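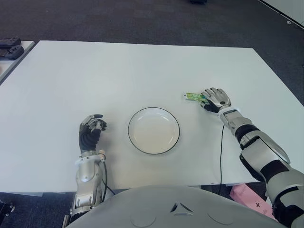
Fig. 4-1. Plate centered, green part in the right hand.

4. Table set-up and wrist cable check

Do this before every session, and again after any hand swap. Arms powered but in hold. Stop button within reach of whoever is standing at the table.

4.1 Placing the plate

1. Wipe the table. Dry cloth only, no spray near the hands.
2. Put the white plate with the black rim on the centerline of the torso. Empty, right side up.
3. Measure from the near table edge to the rim. Should be 116 mm. Move the plate, not the robot.
4. Load the Tudis profile "plate_center". Wait for the tone.

Note: plain white plates without the rim don't work with this profile. The rim is what the head camera locks onto, white on white gets lost.

4.2 Wrist cables

Both wrists have a thin black cable that hangs down over the front edge of the table. Check left first, then right.

1. Follow the cable with your fingers from the wrist to below the table edge. No kinks, no flat spots.
2. Left side — look at the small beige connector near the wrist. Push until it clicks. If it won't click, stop and swap the lead (section 7).
3. Leave enough slack for full elbow travel. Too tight and the plug works loose after a few hundered cycles.
4. Right cable can lie on the tabletop as long as it stays clear of the plate.

CAUTION: never pull a cable to move an arm. Use hand-guide mode.

4.3 Low pose check

1. Left hand: half open, upright, beside the plate. Shouldn't touch the rim.
2. Place the green part in the right hand. Close at force 59. Higher setting will crush it.
3. Step the right hand down in slow mode until it is nearly flat, palm down, over the table.

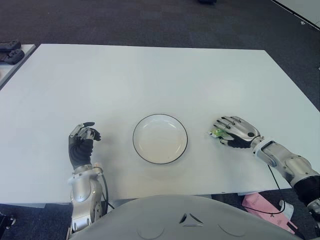
Fig. 4-2. Right hand low, green part under the fingertips. Left hand stays up.

4. Look from the side. Fingers level with the table. If the knuckles tip forward, redo wrist zero and start again from step 1.
5. Hold for 600 seconds. Watch the wrist temperature on the Obeidat monitor, write down start and end values.
6. Raise, open, take the part out by hand.

CAUTION: keep your own fingers out from under the right hand during step 3. Slow mode still has full force behind it.

4.4 If it fails

Right hand drifts in hold — check the wrist screws, then re-zero.
Left hand twitches — reseat connector, see 4.2.
Profile won't load — plate off center or glare on teh plate. Dim the overhead light and retry.
Anything else, log it and call Nisreen Awwad at Kernamgate before opening a shell. Spare leads: ask Ademir Cavalcanti.

Related sections
Section 3: Hand-guide mode
Section 5: Felolari hand swap
Section 7: Replacing a wrist lead
Wrist zero, quick card

Last updated: August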